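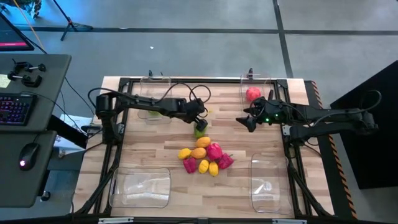

Lista de verificação da célula bimanual, coleta de exemplos
Projeto Jullus, dezembro de 2022
Responsável: Vija Siliņa

Antes de ligar

1. Base dos dois braços sem folga. OK.
2. Cabos com curva livre em todo o curso. OK. No braço esquerdo, refazer o laço do punho se encostar na garra.
3. Caixas transparentes nos cantos, dentro do alcance. OK.
4. Grampos da borda traseira apertados. Reapertado um, 2 voltas.
5. Faixa zebrada do piso desobstruída. OK.
6. Parada de emergência testada com os braços em movimento. OK.

Durante a coleta

7. Frutas e legumes reagrupados no centro antes de cada série. OK. Variar a ordem; nas séries de janeiro o agrupamento ficou repetido demais e o modelo decorou posições.
8. Um braço por vez sobre o grupo central. Com ressalva: dois episódios descartados por aproximação excessiva dos punhos.
9. Mãos fora da bancada enquanto houver gravação. OK.
10. Episódio com queda de peça: marcar como falha, não apagar.

Ao encerrar

11. Braços em repouso antes de cortar a energia. OK.
12. Contagem conferida: 885 episódios no total, 100 nesta sessão. OK.
13. Cópia enviada ao servidor Tateck. Pendente, rede lenta.

Comentários

O reflexo no fundo das caixas vazias continua. Testar difusor na luminária antes da próxima sessão.
Item 13 fica com o turno seguinte.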